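Subject: Re: [sillness-crafts] Wool mats going bald, and the Saturday table

Hello all, and thank you Yanling for starting this one off, 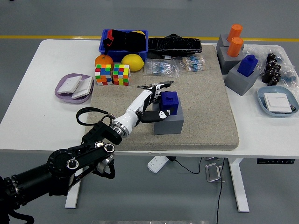
*A thick speckled mat on a white table, beige-grey, with rounded front corners.*

I have been meaning to write back since Tuesday's bus ride home, when I had your message open on my phone all the way to Kostgate and had answers composed for every paragraph of it, and then of course I got in, put the kettle on and lost the lot. So forgive me if this comes out in a different order from the one you asked in.

Yanling Guo wrote:

> Dear everyone,
>
> I finished my second table mat in March, the oatmeal one some of you saw at Ukolbridge, and I'm sorry to say it is already going thin in the middle where the teapot sits. The edges are perfectly good. I used the soft two-ply from the Dai stall, doubled, because I loved the colour and it felt so nice in the hand.
>
> Three things I'd like to know before I start again. Is it the yarn or is it me? Can the bald bit be saved? And how do you stop the corners curling up? Mine look like a stale sandwich by the end of a week.
>
> Also, is anyone bringing a loom on Saturday that I could have a go on? I've only got the little one.
>
> Love, Yanling

First of all, it isn't you! I saw that mat and the weaving was lovely and even, far better than my second anything. I would put it down to the yarn. The soft stuff on the Dai stall is spun quite loosely, which makes it heavenly for a scarf, but on a table it gets rubbed every time somebody drags a cup across it, and the short fibres work their way out and end up on your sleeves. Doubling it gives you thickness and doesn't do much for the wear. For a mat I'd go for something you wouldn't want next to your neck. Rug wool, if you can get it, or one of the hairier breeds. Chidubem swears by a cone of old carpet yarn he has been working through for years, and it is horrible to handle and will probably outlive the lot of us.

If it's the speckle you're after, you needn't look for a yarn that is sold that way. Wind two strands together on the shuttle, one pale and one a shade or so darker, and don't fuss over how they lie. They twist about each other as they go in and you get a nice peppery surface that hides tea very well indeed. I use a cream and a sort of mushroom. Wanting Li uses cream and proper charcoal, which is bolder, and I must say looks better in her kitchen than it would in mine.

Now, the bald patch. You can darn it, and I would, as long as the warp is still sound underneath. Turn the mat over and give it a good look against the window. If the warp threads are whole, take a blunt needle and follow the path of the old weft, starting a good inch outside the thin bit and finishing a good inch past it. Don't pull. Everybody pulls the first time, and then there's a pucker and the teapot leans. If the warp has gone as well, I'd be inclined to cut the mat down into coasters and call it a lesson in yarn. I have 4 of those by the armchair and am very fond of them.

Corners next. Most curling comes from the selvedge being tighter than the middle, so leave a bit more slack when you turn the shuttle — lay the weft in at a slant, or in a little hill, before you beat it down. After that it's all in the finishing. Soak it in lukewarm water with a drop of washing-up liquid, roll it in a towel, pin it out flat and leave it be until it is dry right through, which in my back bedroom takes 2 days and in Shuzhen's airing cupboard takes one. Rounding the corners helps too. A square corner has a point that wants to lift, and a rounded one sits down much more politely. You do need to bind it, mind. Run a line of small stitches along the curve before you cut anything, trim just outside them, and then bind over the top with tape or a strip of the same yarn. I once cut first and stitched afterwards and spent an evening chasing ends round the carpet on my hands and knees.

As for size, I know you asked me this at Ukolbridge and I waffled. My own view is that a mat for the middle of a table should leave some table showing at either side, or people have nowhere to put a wet glass. My big one came off the loom at 111 centimetres and shrank a good deal in the wash, so do allow for that. A sample square, washed exactly as you mean to wash the mat, will tell you more than any chart.

About Saturday. Yuxi Feng is bringing the wide rigid heddle and says you are welcome to it for the whole afternoon, as she is only coming to wind balls and gossip. It takes up most of a table, so if you could get there for half past one we can set it up in the corner by the radiator before the knitters come in. There's already a warp on it in plain cotton, roughly 27 inches across, and she doesn't mind what you put in it.

Could somebody bring a spare warping peg? Mine has vanished into the car. And Shuzhen, if you still have that bag of tape ends from the curtains, the brown would be just right for bindings.

I'll have the lemon cake with me, the one without nuts.

With love and sore fingers,

Maureen

P.S. Yanling, please don't throw the oatmeal one away whatever you decide. Bring it along and we'll have a look at the back of it together.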